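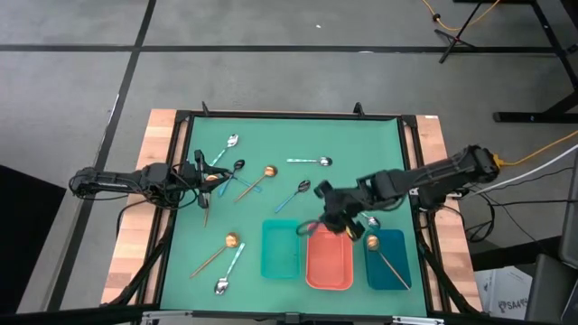 Most of the trouble I have had with a two-armed sorting table came down to the mat, and I wish I had worked that out before taking a gripper apart on a Monday evening. A mat with a ripple in it will tilt a spoon just enough for the fingers to pinch at the wrong height, and you can lose a whole afternoon blaming the wrist. So stretch it properly across the frame, corners first, then the long sides, and smooth it with the flat of your hand. I like a green mat, as the blue-handled spoons and the gold round-headed ones with wooden handles both stand out nicely against it, though I'd steer you away from a tray so close to the mat's own colour, like my teal one on the left. The salmon-orange and the darker blue are much easier on the eye!

Cables next. Wrap them along the arm and leave a little slack at every joint, then move the arm slowly by hand (power off, please) through its full reach. Intan Nair taught me to do this with the radio off so you can hear anything rubbing.

Wipe the finger pads with a barely damp cloth every 16 hours of running. Washing-up liquid leaves a film, and then the long handles slip round in the grip. If they still slip after a wipe, change the pads, both of them together.

And do go round the base bolts once a month. Mine always loosen on the right-hand arm first, goodness knows why.

Last updated: January
Home | Kitchen | Workshop | Cleaning | Ask Maricruz
Contact us | © Unville Workshop Tips | Back to top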